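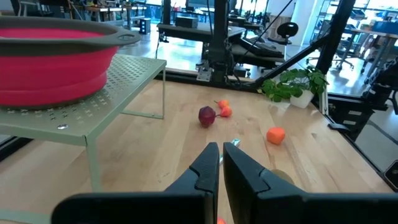
A pink colander on a green metal shelf riser.

The Inventory at Josthorpe

By Soudabeh Fallahi
15/08/2019

The Office of Household Returns at Josthorpe required every widow in the district to declare the contents of her kitchen within 200 days. Mrs. Kinsella had let the date pass. An officer was accordingly sent from Nallberg.

He introduced himself as Mr. Zolora and placed four forms on the table. She was asked to state each article and its present use.

"Colander," she said. "For beans."

"And the second chair?"

Mrs. Kinsella considered the question. The forms allowed two answers, In Use and Surplus, and the officer held his pen above the space between them. Surplus articles were collected in April.

"In use," she said.

"By whom, madam?"

The kettle had begun to sound. She took down two cups – the good ones, not yet declared – and set one before the empty chair.

Mr. Zolora regarded the cup for some time. He was bound by regulation to record only what he had witnessed. He removed his hat, sat down in the second chair, and wrote the word Officer in the space provided.

"Sugar?" asked Mrs. Kinsella.

Contact the fiction editor: Kamarul Santoso | © 2019 Soudabeh Fallahi | Back to top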